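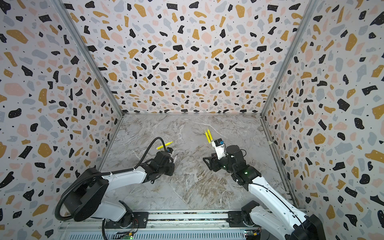

*Terrazzo-patterned wall panels and a gray marble-patterned floor.*

## Relcombe Portrait Archive opens to the public in August

The Relcombe School of Photography will open the Rengifo collection of studio portraits to the public in August. The collection holds 476 prints made by the Rengifo family studio, which served households in the Musmont district for 40 years before it closed.

The prints were given to the school by the family together with the studio's appointment books. Most are formal sittings: weddings, graduations, first communions and family groups. Names and sitting numbers have been matched to the appointment books wherever the entries could be read, and the remaining portraits will be shown as unidentified.

"We have kept the retouching as the studio left it," said Dayana Agudelo, head of collections. "Pencil work on the faces, hand coloring and crop marks are all part of how these pictures were made and sold. Visitors will be able to study them at close range."

Cataloging was led by Alcides Salazar and Ruth Carhuamaca of the school's print room. New storage boxes and sleeves were paid for by a grant from the Zindano Fund, which also covers the cost of scanning. The scans will be placed in the school's online catalog in 3 stages, beginning with the wedding portraits.

The reading room will admit up to eight visitors at a time. Appointments are required and may be made through the print room desk. Visitors should bring a form of identification and leave bags and coats in the lockers on the ground floor. Personal cameras may be used without flash. Requests to publish a portrait must be made in writing, and the school will contact the family before a decision is given.

Residents who recognize a sitter are asked to complete a short form, available at the desk and in the online catalog. Information about living persons will not be published without their consent.

Kgomotso Mokoena, who teaches portrait lighting at the school, will give an introductory talk in the lecture hall at 6 p.m. on opening day. Admission to the talk is free. Questions about group visits should be addressed to Sérgio Mota in the education office.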